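Why does hand-held gripper data help more than extra teleop data for folding cloth?

Posted 15 April 2018 in Robot Learning

Treroneck

I'm trying to get an arm to fold and stack laundry, and I keep reading about people who collect demonstrations with a gripper held in the hand, no robot attached. My 100 teleop demos took forever and the policy still freezes on anything thick. Is the hand-held method really better, or is it just faster to collect?

Stojan Spahić

Both, in my experience, and I love this method so I'll try to stay calm! We ran the comparison on our own folding task (project name Postix). With 100 teleop demos the policy managed 2 folds in a row on a good day. With 112 hand-held demos it got through whole blankets, including ones it had never met.

My guess is that variety did most of the work. You can carry the tool into any bedroom or back room, so you get patterned sheets, shiny fabrics, clutter on the floor, all the stuff a lab table never has. Your hands also move at a natural speed, and the small corrections you make when a fold slips end up in the data.

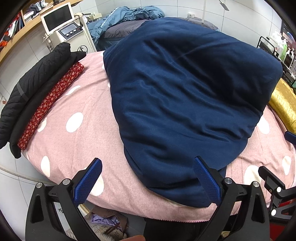

Hand-held gripper at the near edge of a folded navy blanket, stacked clothes to the left.

Look at how little of that blanket the fingers can cover. With thick bundles we teach the approach separately: come in low at an edge, close, lift a little, then pull. When we mixed those clips in with thin shirts and gave them no label, the policy pinched at the middle of everything. Splitting them into 2 groups fixed it overnight - I was so happy I ran the test again just to watch.

One warning: check that your real arm can reach the poses your wrist makes. We threw out a lot of lovely demos over that.

Skulville

I'd be careful with "better." Did you use the same rooms for both sets? If the teleop data all came from one table, you compared rooms as much as methods. Still a fun result, and I'd try it too.

Stojan Spahić

Fair point! Teleop was all on one table. A matched run is planned for May.

Na

just get softer finger pads, worked for me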